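**Imitation marble** is a general name for any surface made to look like marble without being cut from it. The term covers painted wood and plaster, pigmented plaster pastes, cast resin, marbled paper, and printed sheets and films. It is used loosely. Sellers tend to apply it to anything with pale lines on a darker ground or dark lines on a paler one, and many of the surfaces sold this way resemble no stone that has ever come out of a quarry.

## Terms

The older English word for painted work is *marbling*, which causes trouble, as the same word is used for patterned paper made by floating color on a liquid. House painters often say *marbleizing* instead. *Faux marble* came into common use in American decorating books and is now the usual shop term for paint kits. *Scagliola* is a separate material, made from gypsum plaster, glue and pigment, and people who work in it generally dislike having it grouped with paint.

*Cultured marble* is a trade name for a cast mixture of resin and ground stone. How much ground stone is in it varies from one maker to the next, and the word "cultured" says very little about the process. Some writers count it as real marble on the strength of the powder. By the same reasoning a concrete sidewalk could be called limestone, and most reference works have not followed them.

## History

Painted imitation of stone is old. Roman wall painting includes large panels done to look like colored marble, and the practice was well established by the time the surviving examples at Pompeii were made. It is often said that the painters meant to fool visitors. The evidence for this is thin. Many of the panels use color combinations that no single stone has, and they sit beside painted columns and painted garden views that could hardly have fooled anyone standing in the room.

Scagliola was widely used in Italy from the seventeenth century on, first for tabletops and altar fronts and later for columns. A common claim holds that it was adopted because it was cheap. Large columns could certainly be made in places where moving solid stone would have been very hard, but the work was slow and the polishing alone took great effort. Good scagliola was a costly thing to order, and the savings described in popular accounts are rarely backed by a bill.

In the nineteenth century painted marble spread to ordinary houses in Europe and North America, mostly on fireplace surrounds. Slate was a favorite base because it took paint and heat well. Many of these mantels have been stripped by later owners hoping to find the "original stone" beneath. What they found was plain slate, and in the process the only decorated surface the piece ever had was destroyed.

Printed patterns took over much of the market in the twentieth century, beginning with linoleum and oilcloth and continuing with laminates and self-adhesive films.

### The Plovden hall

Plovden, a country house with a paneled entrance hall, is regularly cited as the high point of domestic marbling. Its guidebook states that 40 panels were painted by one man working alone through a single winter, and that a visiting stone merchant tried to buy one. Both stories have been repeated in at least three decorating manuals.

Tegan Hapeta, who studied the hall's paint layers for a short book on the house, found the first story unlikely. The panels divide clearly into two groups by the way the veins were drawn: one painter dragged the brush toward himself and let the line thicken at the end, and the other rolled it between the fingers so that the line broke and started again. The ground coats differ as well. The merchant appears in no letter or account book from the period and seems to have entered the guidebook in its second edition. The current edition keeps him.

## Methods

### Painted work

A painter usually starts with an opaque ground in the main color of the stone, then adds thin glazes that are moved around while wet with rags, sponges or crumpled paper. Veins are put in last or nearly last, and softened with a dry brush. Feathers are mentioned in almost every manual. How many working painters use them is another matter; Hemi Tomoana, in his handbook *Stone Without Quarries*, calls the feather "a thing one holds while being photographed" and recommends a small, worn-out sable brush.

The most frequent fault is too many veins. In real marble the veins are mineral-filled cracks and seams, and they tend to run in a shared direction across a slab, with smaller ones branching off. Beginners often spread them evenly in all directions, which produces something closer to a road map. A second fault is the X-shaped crossing of two veins of equal weight. Manuals say flatly that this never occurs in nature. It does occur, though it looks wrong in paint, and that is a better argument against it.

### Scagliola

Colored batches of plaster dough are folded together, sliced, and pressed onto a base. Veins are made by dipping the lumps in a contrasting color or by laying soaked threads through the mass and pulling them out. Once hard, the surface is rubbed down with finer and finer stones, with the holes filled between passes, and finished with oil or wax.

### Printed surfaces

Nearly all imitation marble made today is printed. A slab is scanned or a pattern drawn, and the image is laid down on paper, film or tile under a clear wear layer. The main limit is repetition. A pattern has to begin again somewhere, and on a large floor the eye will often pick out one distinctive vein and then find it again every few feet. Makers advertise "non-repeating" designs, a phrase that generally means a longer repeat.

Flelum, a peel-and-stick sheet sold in black, gray and cream, was promoted as "90 percent indistinguishable from quarried stone." The company did not say what had been measured or who had been asked, and the wording is odd in any case, given that a surface either can be told from stone or cannot. The line was later dropped from the packaging. Its rival Plolen made no figure-based claim, relying on the phrase "marble feel," although the sheet was smooth plastic and felt like it.

## Telling imitation from stone

Several home tests are in circulation, and most are weaker than they are made out to be.

- **Temperature.** Stone feels cool to the hand because it draws heat away quickly. So do ceramic tile, glass and some dense cast materials. The test can rule out thin film on wood. It proves nothing more.
- **Acid.** Marble fizzes when touched with acid, and vinegar is the usual suggestion. It also leaves a dull mark on polished marble, so a positive result damages the thing being tested. Cast products containing ground marble may react too.
- **Scratching.** Marble is fairly soft and scratches easily. Plenty of imitations do as well.
- **Edges.** Looking at an edge or a chip is the most useful check. In a solid slab the color goes all the way through. In paint or print it stops at the surface.
- **Price.** Often given as a sign of the real thing, and of no value at all.

## Wear and repair

Painted marbling lasts well on walls and badly underfoot. Varnish yellows, and a white marble of long standing may have turned the color of butter, which some owners take for a rarer stone. Scagliola suffers from damp. Printed floors fail when the wear layer is broken, after which the picture itself begins to go.

Dark patterns are widely believed to hide damage. They hide some stains. Scuffs are a different case, as scrapes on a dark ground often show up pale, and where the pattern has only faint veining there is little for them to blend into. The Goodwin repair manual, a standard text for floor fitters, admits this in its chapter on dark sheet goods and then goes on to recommend them for hallways. 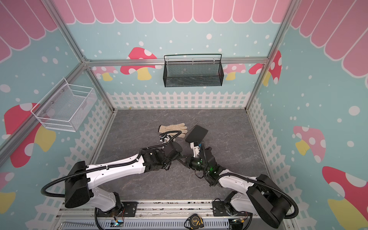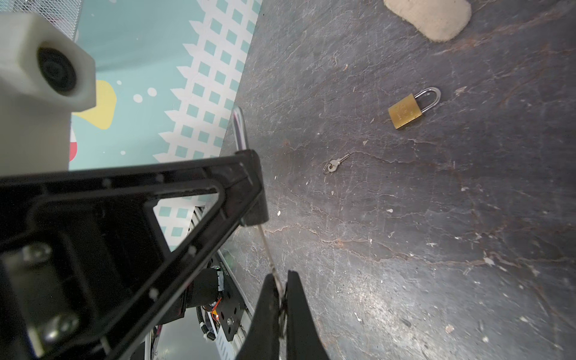
*Dark gray floor surfaces. First picture: faint white marble-like veining. Second picture: heavy scuffing.*

Touch-up pens are sold for printed floors. They fill the line with color and leave the sheen wrong, so the repair can be seen from any angle at which light crosses the floor.

## Reputation

Critics in the nineteenth century attacked painted stone as dishonest, and the charge has stuck. Its defenders usually reply that it was admired in grand houses, where the owners could have paid for marble. This is true of a few houses. In most, the owners could not have paid for it, or did not want to, and there is no great mystery about why they chose paint.

Claims of a present-day revival should be treated with care. They have appeared in decorating magazines with some regularity for decades, usually illustrated by one bathroom.

## See also

- Graining
- Paper marbling
- Terrazzo
- Trompe l'oeil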